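Consumer Claims and How to Read Them
Handout 4: Home lighting

Packaging for lamps and bulbs makes a lot of promises. We will spend this session on three of them, and I would ask you to bring some doubt. Start with "equivalent" wattage. It compares a bulb to an older type, and the older type is whichever one the maker picked.
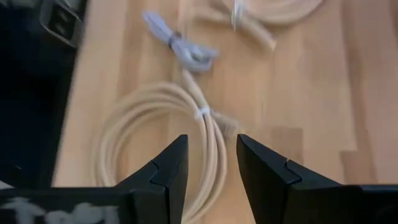 Photo: Dima Fakhoury

1. Lifetime
The Clurari leaflet in your packet promises 16 years. Read the small print and you find a assumed daily use that few living rooms would match. No bulb in the study had been on the market for 16 years – so what was measured? Usually a short test, then a curve drawn out past the data. Ask how long the test ran and who paid for it.

2. Mood and sleep
"Warm light helps you relax." Maybe. The Trosside survey had 898 replies, all from people who had already bought the lamp. A buyer who likes a lamp will say kind things about it. There was no comparison group, and the word "relax" was never defined.
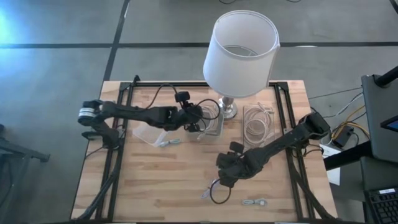 3. Savings
Pimentel claims $300 saved per household. Over what period? Against which old bulbs? At what price for power? The leaflet answers none of these. Work the sum again with your own bill and see what is left.

A shade also changes how much light reaches the page, and the box figure is for the bare bulb. I have yet to see a leaflet that says so in large type.

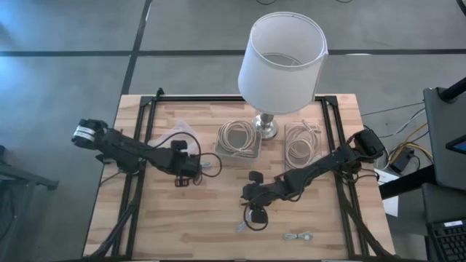
For next time
Read the Drodis leaflet, pick one claim, and write a page on what evidence would change your mind. Due 22nd January.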